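An Afternoon With the Hands at Trarnby

By the time I found the right door at Trarnby, the December open day had been going for a good hour, and the coffee was down to the part nobody should drink. I drank it anyway, standing in a hallway that smelled of floor wax and warm electronics, and waited with a dozen other people to be let in to see the hands.

They're called Lavar hands, after the workshop that builds them, and Trarnby has been putting them through their paces since spring. The job sounds dull when you write it down. A hand picks up an ordinary thing, moves it, sets it down, and does it again. The tally chalked up by the entrance stood at 1,809 pickups when I walked past, and 266 of those had been marked as drops (I admired them for writing that number just as large as the other one).

What I hadn't expected was how much I'd enjoy simply looking at the hardware. I grew up taking apart radios, and I still like a machine that lets you see its screws.
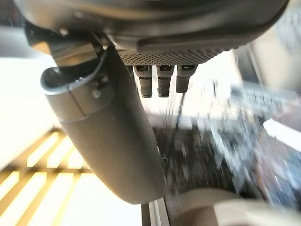

On the move at Trarnby: three stubby black fingertips under the shell, and the big gray thumb that works with them.

The thumb got most of the questions. It's a great thick tube of a thing, far bigger than you'd think it would need to be, and a boy in front of me wanted to know if it could win a thumb war. Our guide said she'd lost 2 so far, and she looked as if she meant it.

Then came the part I'd driven over for, the Direr routine, where the hand works through a table of odds and ends without being told what order to take them in. We stood behind a strip of tape and watched for roughly 5 minutes, which is a long time to watch anybody tidy up — and yet people leaned in, and somebody's grandmother began quietly rooting for a spoon.

I stayed on for the talk about Mägi, the scheduling software, and followed perhaps half of it. The hands go back to work in the morning, and visitors are welcome again in spring. Bring your own coffee.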